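Count the Doors, Not the Runs

Most teams that train a policy to open doors report the size of their data set in runs. I think this is the wrong unit, and I think it leads people to spend their collection budget badly.

A run is one attempt from a start pose to a stop condition. It is easy to count and easy to produce. On the Voma project last year we had 60 runs per door before anyone asked what the sixtieth had added. Hòa Doãn went back and trained on subsets. With a fixed total, the policy that saw five runs on each of many doors beat the policy that saw 60 on each of a few. The gap was largest on doors held out of training, the only case a user cares about.

The result is not surprising. Repeated runs on one door vary in approach angle, gripper noise and timing. They do not vary in hinge side, handle height, swing direction, closing force or the color of the panel behind the handle. A learner given 60 views of a single lever handle will fit that lever handle very well.

Simulation was supposed to fix this, and in part it has. A new door costs a few parameters. But the defaults are sticky. When Tatu Chege audited the Marchal scene set in September, he found 52 scenes and far fewer distinct handle and panel combinations than that number suggests. Wall textures had been shuffled with great energy. Hinges had hardly been touched. Texture is the cheapest thing to randomize, so it gets randomized first, and the log then shows a high scene count that says little about contact.

I would ask for three changes. Report distinct mechanisms next to runs. Record the door's starting angle, because a policy that only ever starts from closed learns nothing about a door already standing open. And place more than one door in a scene, with different finishes and different states, so that the policy has to pick its target from the goal it was given.
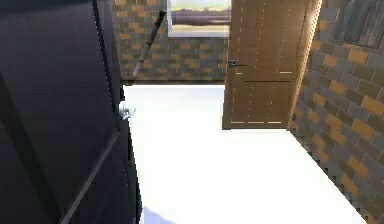

The last of these meets the most resistance. Two doors in one scene make labels harder. An open door can block the view of the other, and a scripted demonstrator that plans a straight path will sometimes clip the edge of it. At Trorkerero those runs were filtered out as failures. I would keep them, tagged, with the contact point stored. They are among the few examples in the set where the geometry of the room matters at all.

There is a fair objection about cost. Fliterden's collection tool charges its setup time per scene, and a scene with two hinged bodies takes longer to settle before recording can start. A team that moves to fewer runs and more scenes will see its hourly output drop. The number on the slide gets smaller, and someone has to explain it to whoever approved the compute. I have had that meeting. The held-out results were the only chart I needed.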